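The Bowls at Brevine

Maksym Dovhaniuk had been left in charge of the bowls for the jumble sale, on the grounds that he was the only person in Brevine who had never lost anyone's tea towel.

Mrs Wan wanted them sorted by size. Mrs Stomen wanted them sorted by colour, with the large yellow one kept well away from the reds, which she felt it bullied. Maksym listened to both, wrote neither down, and spread the green cloth over the table, the good one, with the burn mark turned to the wall side.

By four o'clock he had moved everything twice. He had also drunk his tea out of something priced at 9p.
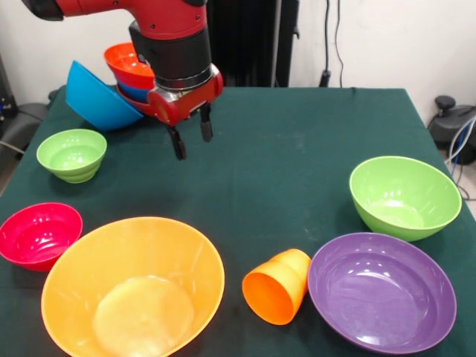 The table at four o'clock, the yellow bowl in command.

"You've leaned those blue ones," said Mrs Wan, coming in with her coat still on.

"They're resting."

"And the red on top of them?"

"Also resting."

She picked up the little lime green bowl, looked into it as though it owed her money, and put it back slightly to the left. Maksym waited until she was hanging up her coat and returned it slightly to the right.

Mrs Stomen arrived at five past with a cake and no opinion she was willing to keep to herself. The yellow, she said, was still too near the front.

"It's the only place it fits," said Maksym.

"Then sell it first," said Mrs Stomen, and gave him five pounds for it.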